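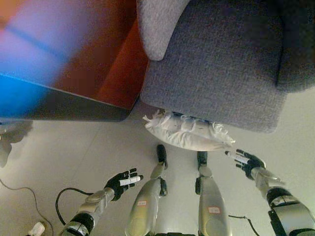
Grey sofa, pale tiles.

Open day at the Mevgate ground, October. Got there late, missed the pitch walk. New stand holds 400, decent view from the back row, wind straight through it though. Under-12s hurling on the near side, good crowd.

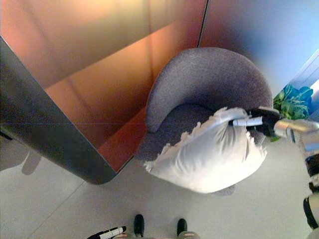 Holub, club reporter

Changing rooms next. Two new showers, fresh paint, same old benches. Tea ran out at 2. Raffle tickets gone by then aswell. Floodlights due on at dusk, didnt stay. 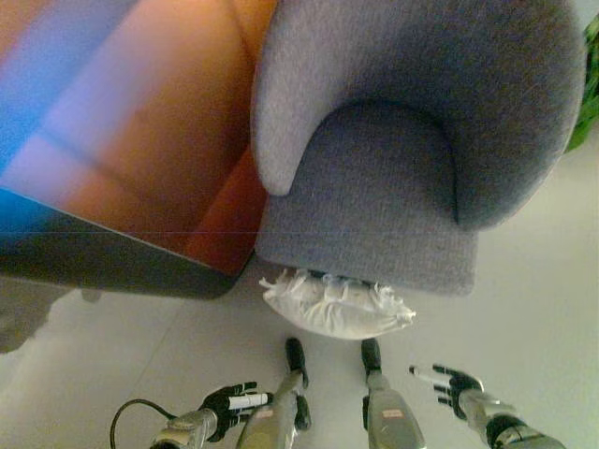

Lulisora wrote in to ask about parking: the lane was blocked both ways, and could the club open the top field next time?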